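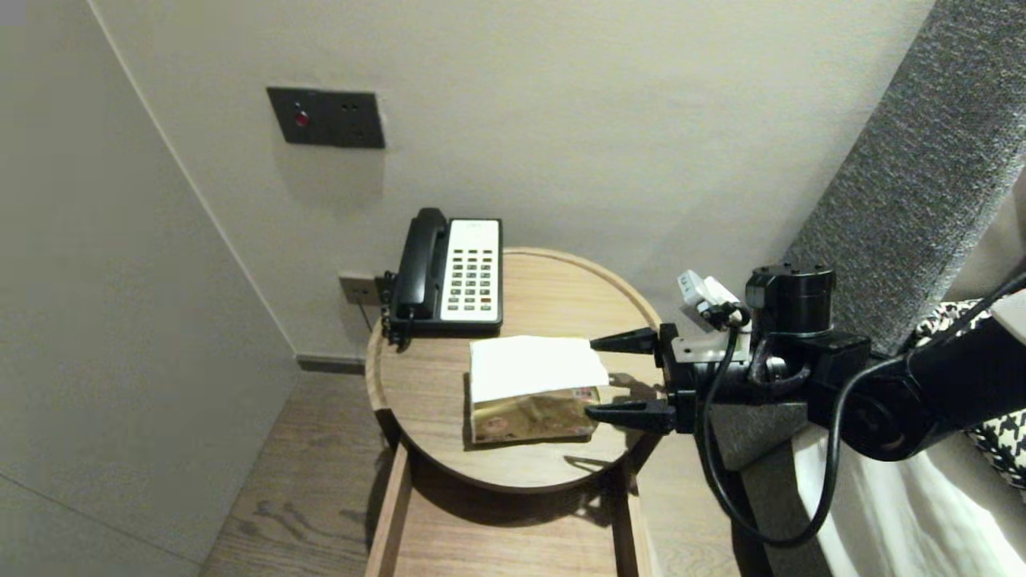 Search this site Type a word and press Go

Moving Into a Small Rented Office: Tips From Our Own Three Moves

When Marlene Batista and I took our first room in the old Mendonça building, we thought we had planned for everything. We had two desks, a kettle, a box of pens and a great deal of excitement. By lunchtime we had found out that both desks wanted the same outlet, that the window faced straight into the afternoon sun, and that the kettle tripped the breaker if the heater was on. We have moved twice more after that one, and each time it has gone a little better, so I have gathered up what we learned for anyone about to do the same.

Measure before you sign

Take a tape measure along to the viewing and don't be shy about using it. Write down the width of the door, the elevator if there is one, and the turn at the top of the stairs. Our filing cabinet went into the room on Sadmont Street with so little to spare that we had to take the door off its hinges, and Cleiton Honorato, who was holding the heavy end, still brings it up. Measure the wall spaces between outlets too, and sketch the room on plain paper with the outlets marked. It doesn't have to be pretty. Mine never are.

Ask what the rent covers. Heat, cleaning, trash, mail handling, after-hours entry — get each one in writing, even if the person showing you around is as friendly as can be. In our second place the cleaning covered the hallways and stopped at our door, which we discovered after two weeks of wondering about the wastebaskets.

Desks and light

Set the desk sideways to the window if you can. With the window behind you there's glare on the screen, and with it in front of you you'll squint all afternoon. A desk 60 inches wide is plenty for one person with a monitor and a stack of papers, and anything bigger just collects mugs. Leave yourself enough room to push the chair all the way back without hitting the wall (I have a dented baseboard to show for this one).

Cables

Label both ends of every cable before you unplug a single thing. Masking tape and a pen will do. Fold the tape over into a little flag so it can be read from either side, and write what the cable belongs to instead of where it goes, as where it goes is about to change. Bundle them with hook-and-loop strips, which come off again when you need them to. Zip ties look very neat until the day you want one cable out of six and can't find the scissors.

Keep power strips off the floor if you can screw them to the underside of the desk. And never plug a heater or a kettle into one! Those go straight into the wall.

Boxes and labels

Number the boxes and keep the list in your pocket, not in one of the boxes. Books and paper go in small cartons, and only half full at that, with something light on top. Pack one "first morning" box with toilet paper, hand soap, a screwdriver, tea, a phone charger and a roll of paper towels, and let it ride in the car with you.

Noise and smells

Thin walls are a fact of life in shared buildings. A bookcase full of books against the party wall helps more than you'd expect, and a rug helps with the echo. Put felt pads under chair legs and save the people downstairs some grief. As for lunch, a lid on the trash can and a small dish of baking soda in the refrigerator will keep the peace. Change the baking soda every couple of months. We do ours in July and then forget until the holidays, I'm afraid.

When you leave

Fill nail holes with a dab of lightweight spackle, let it dry overnight, and sand it gently with fine paper. Walk through with the landlord while the room is empty, and have the forwarding address ready for the front desk.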